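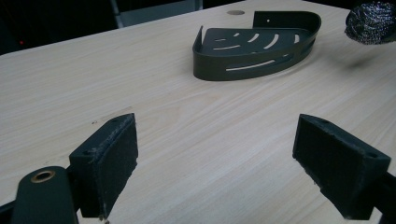

Perception log, the corner basket week

8 October 2019

Quick one, I have a build running and maybe twenty minutes before it falls over.

So the green corner basket. Quarter circle footprint, curved slots all through the floor, table showing through every one of them. I put it in the object set in September thinking it'd be an easy one. Big, dark, matte, sitting on pale wood. Contrast for days. Segmentation should eat that for breakfast.

Nope.

First pass the mask came back as a pile of crescents. The old segmenter (the one Malte wrote, sorry Malte) goes on color first and shape second, so every slot in the floor gets punched out as table. Which, fine, it IS table. But then the hole filler runs, sees a long bright stripe in the front wall, decides that one is too big to be a hole, and splits the basket in two. Two objects. Planner gets two objects and picks the smaller one. The smaller one is the rim. You can guess how the grasp scores looked.

What I tried, in order:

Bigger closing kernel. Works on the basket, ruins everything with a handle. Reverted.

Convex hull on the mask. Good for the curved front, terrible at the left end where the edge curls up into a lip. Hull doesn't care about height. Reverted.

Depth first, color second. This is the one that stuck. Cluster on height above the table plane, then let color clean up the border. The floor of the basket is low, so I had to drop the height threshold a lot more than I was comfortable with, and then the table plane fit has to be really good or you get wood grain turning into objects. Spent a whole afternoon on the plane fit. Cúc pointed out I was fitting it on the full view including the gripper fingers, so of course it tilted. Masked the fingers out, tilt gone. Should have been the first thing I checked.

Finger mask is static for now, by the way. One polygon per finger at full open, and it grows inward as the width reading comes down. The fuzzy pads are a pain because the edge isn't a clean edge, there's fibers, so I padded the polygon by 19 pixels and moved on with my life. Châu wants to render it from the CAD. Châu is right. Châu can also have my ticket queue.

Other thing. The drilled hole in the table near the far side. Detector kept calling it an object with pretty high confidence, flat oval, muted brown, "coaster". Depth kills it instantly now. Nice side effect, didn't plan for it.

Same deal with the little mounting hole in the back wall of the basket. Used to show up as a bright blob floating on dark green and the keypoint net loved it, snapped to it every time. I left that alone. It's a decent keypoint! If it's visible you basically know which wall you're looking at, and that pins down the yaw. Trí thinks I'm going to regret depending on it. Probaly. If the basket turns around it's a different story and I haven't written that story yet.

Planner side, shorter. We moved from sampling grasps on the whole mask to sampling on walls only. Straight back walls and the curved front, floor is off limits. 800 samples before, most of them garbage on the slots. Now 60 and they're nearly all worth scoring. Planning time went down so much I assumed I'd broken the timer. Checked the timer. Timer's fine.

Config lives in Drindden under the condedari branch, the file is wall_sampler.yaml, and please read the comment at the top before changing min_wall_height. I mean it. It's in milimeters. Somebody (me) had it in meters for two days.

Still open:

yaw flips when both back walls are close to the same apparent length
dark background past the far edge of the table eats the depth, so the plane fit gets lopsided when you look out flat
anything hanging above the table, sparkly dark stuff especially, comes back as noise and the cluster step has no opinion about it
replay tool drops the last message in a log, ticket 74, been there forever

Build just failed. Linker. Ok, going.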